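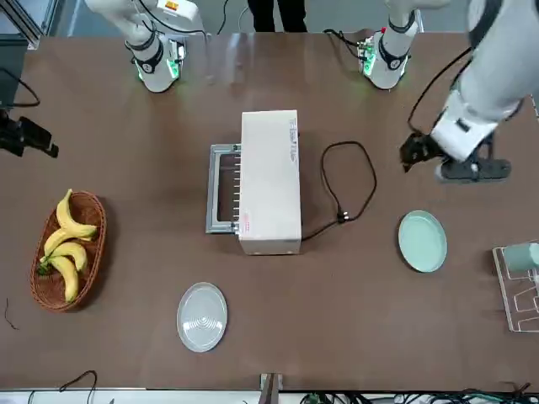
The Fendach pair over our breakfast table, with the oven's plug lying on the table where I like it.

Fendach twin-arm bench kit: five months in, and one fault I can't let slide

I've had the Fendach kit bolted up in our shared workshop in Clustutcombe since May, and for most of that time I was ready to write you a glowing review. Two white arms, wrist cameras, black grippers with those angular fingers, and the whole lot runs off Istow, which is the control software you get in the box. We use it for kitchen jobs. Put the plate there, get the banana out of the basket, open the little toaster oven, that kind of thing (yes, I know, very glamorous).

And it's good at them! The grippers are gentler than they look, the joint lights glow green and are easy to spot from across the room, and setup took me a Saturday arvo, including one trip back to the shop for longer bolts. Moving an arm by hand to teach it a position feels lovely. If you've wrestled with cheaper arms that grind and fight you the whole way, you'll notice the difference in the first minute.

So, the fault. When you hit the soft stop in Istow, the arm is meant to freeze where it is. Mine mostly does. Every so often, though, the left one lets go for a moment before the brakes bite, and it sags. I measured it with a steel ruler and a lot of swearing, and the worst drop was up to 45 mm at the fingertips. Over bare table that's a clunk. Over somebody's knuckles it's a trip to the clinic, and over the top of an oven it's a dented oven.

I ran 28 stops in one evening to see if I could make it happen on demand, with the arm stretched right out and the gripper empty. It sagged on 4 of them. No pattern that I could find, and the Istow log called every one of them a normal stop. That's the bit that really gets up my nose. A fault I can plan for, but a log telling me everything's fine while the wrist is dropping is no use to anyone.

The other thing I'd warn you about is cords. The arms have no idea a power cord is there, and if one is looped out across the work area the fingers can end up very close to it while they're off doing something with a plate. Add a surprise sag and you've got a decent chance of hooking it and dragging the appliance along too. I've seen the oven shuffle sideways once already and I don't fancy seeing it again.

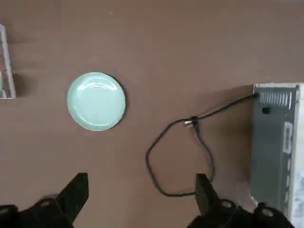

One reader who runs the same kit wrote in after my first post to say theirs sags too, but only on the left arm and only after it's been going for a good 20 minutes, and that they now power the arms down from the wall and don't trust the software stop at all. They also wanted to know whether I'd tried swapping the two arms' controllers over. I have! The sag stayed with the left arm, so I reckon it's the brake in the shoulder and the software is only guilty of fibbing in the log.

Nikolaidis, the shop I bought it through, were decent about it. They picked up the phone, they didn't argue, and they offered a replacement shoulder joint under warranty. The wait for the part is the annoying bit. Fendach's own support sent me a link to the manual page on soft stops, which I'd already read, and then went quiet.

In the meantime I've changed how I work. Appliances stay unplugged, full stop. Hands stay off the table while either arm is live, even if a banana has rolled somewhere silly. Anything that brings a gripper down onto the oven gets run at the slowest speed, with me standing next to the wall switch. It's a pain, and it roughly doubles the length of a session, but the arms still do nice work at that pace.

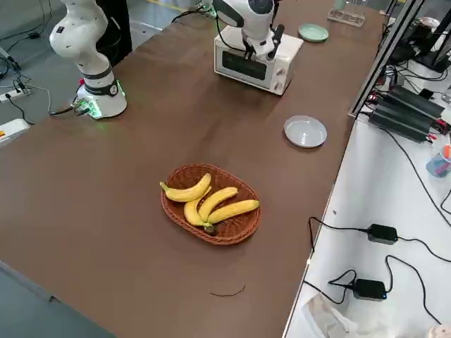 Would I buy it again?

With a sound left shoulder, yes, tomorrow. The movement is smooth, the grippers are great and the teaching mode is the nicest I've used on a bench kit. As it stands I'm giving it three stars out of five, and two of those missing stars belong to a stop button that doesn't always stop.

If you've already got one, test yours before you trust it. Stretch each arm out over an empty patch of table with something soft underneath, stand clear, and hit the soft stop a couple of dozen times. Watch the fingers, never mind the log. If it drops even once, ring the shop and get your serial number on record.

I'll update the rating once the new joint is in and I've run the same lot of stops again.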